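Wednesday, coating bench

Carrying on with the white topcoat for Nandach. Outstanding from last entry: panels B and C still tacky at the edges, gloss readings not entered, no decision on thinner. Panel A is retired. It was sanded through on the corner and isn't worth keeping as a reference.

**Substrate and prep**

All boards from the same sheet, cut by Bujar, edges eased by hand. Wiped down, primed, left overnight on the rack, then scuffed with 300 grit on a cork block. Dust off with the brush first and the cloth second. The cloth alone drags grit into the primer and leaves short arcs that only show after the second topcoat. I did this to panel D and have marked it on the back.

Primer is the Koreo, same tin as before. It has a skin on it now. Strain every time.

**Mix**

Topcoat base 300 g, Clurska hardener 40 g, stirred by hand and left to stand 20 minutes before spraying. The hardener instructions allow it to go straight in the gun, but the unrested mix gave pinholes on B and the rested mix gave none on E. One panel each, so not much of a comparison. Repeat before it goes in the job sheet.

Thinner: none on E, a splash on F. I didn't weigh the splash. F is therefore a panel about nothing in particular and I'll use it for scratch testing.

**Patchiness**

The main complaint from Nandach is still mottling. Large flat whites look even at the bench and uneven once installed, and the patches don't line up with spray passes. My view is that there are two faults being reported under one name. The first is in the film: uneven build, primer showing through where the coat is thin. The second is in the viewing, where overhead light, a pale surface and a phone picture combine to give blocks of slightly different white that aren't in the paint at all. They tend to have straight edges, and they change when the picture is saved at a different quality.

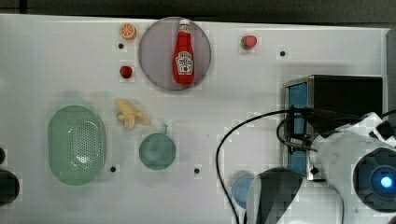

Hemant Vashisht disagrees with the split and wants it noted that he has seen square-edged patches with his own eyes, on a finished door, with no phone involved. His explanation is masking film left on too long over a coat that hadn't cured, so that solvent stayed in under the film and came out unevenly. He asks that any panel going into this trial be masked on one half for a night and left open on the other.

Fair enough. Added as a test. Panels G and H to be masked on the left half after the last coat and stripped the next morning. If he's right the line will be visible with the lamp held low.

I'd still keep the two faults apart in the report. Procedure for telling them apart, draft:

1. Mark the patch edges on the surface in soft pencil.
2. Move the light, not the board. Look again.
3. If the patch has moved off the pencil line, it isn't in the film.
4. If it stays put, measure film build inside and outside the line.

Doina points out that step 1 is no good on a client's finished work. Low-tack tape corners instead. Changed on the master copy.

**Colour reference**

White is hard to judge with nothing beside it. The eye drifts, and after ten panels everything looks slightly blue. We've been using the printed grey card, but it has gone yellow on one side from sitting in the window and I don't trust it. Strong reds and oranges near the sample help with one thing only, which is showing whether the camera has shifted its white balance. If the red has gone towards pink or brown, throw the picture out and don't argue about the white.

They also cause a problem. A saturated object close to a gloss or satin white throws a tint onto it, and the tint reads as a stain. Keep coloured things well clear of the area being judged, or accept that the area is lost.

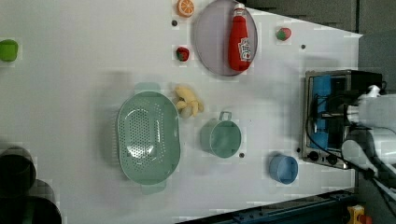 *Strong reds on white, ketchup bottle on the plate near the top.*

Zorica asked whether we can correct for the tint afterwards in software. Not to a standard I'd sign. We can correct a global cast if there's a known neutral in the picture. A local one, no.

New grey card to be ordered from Uysal. Store it in the drawer.

**Cure and hardness**

Fingernail test, then pencil test, on B, C and E. B marks with a nail. C doesn't but takes a pencil line easily. E is the best so far and the only one I'd put a plate on. B and C were sprayed in the cold corner next to the roller door, E by the heater, so position is mixed in with mix rest time and I can't separate them from what I have. Next lot all go by the heater.

Three coats on everything from here. Two coats is enough for colour but leaves nothing to rub back if there's a nib.

Water spot test on E: no mark after drying. Tea: faint ring, came off with a damp cloth. Tomato sauce left under a watch glass, result to be entered by whoever is in first tomorrow.

**Gloss**
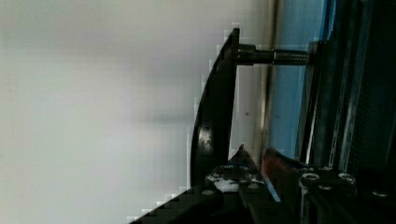 Gloss readings on E and F came out closer together than they look by eye. I put E clearly above F from across the room and the meter barely separates them. Part of this is that pale surfaces hide their own reflections. A highlight has to compete with a background that is already bright, so people grade a white panel by its edges and its shadows. Dark finishes give themselves away much sooner. In the close-up the black curved part has a small lighter highlight two-thirds of the way down and faint reflections elsewhere, and I'd call it glossy without a meter. The pale area next to it has only soft bands of shading, and it's blurred besides, so I couldn't put a sheen grade on it either way. For the report I'd like a black witness strip sprayed with the same clear at the same time as every white panel, and the strip used for visual grading. Diệp has offcuts of the black board under the saw bench.

The meter needs its tile cleaned before every session. It was not cleaned before E. Reread E.

**To do**

- Reread gloss on E, clean tile first
- Spray G and H, three coats, heater end, mask left halves
- Black witness strips, ask Diệp for offcuts
- Weigh the thinner this time
- Grey card from Uysal
- Enter sauce result
- Send Nandach the tape-corner version of the procedure, hold back anything about masking film until G and H are stripped

Gun cleaned and hung. Needle packing is weeping slightly - nipped it up a quarter turn, will check it before spraying G.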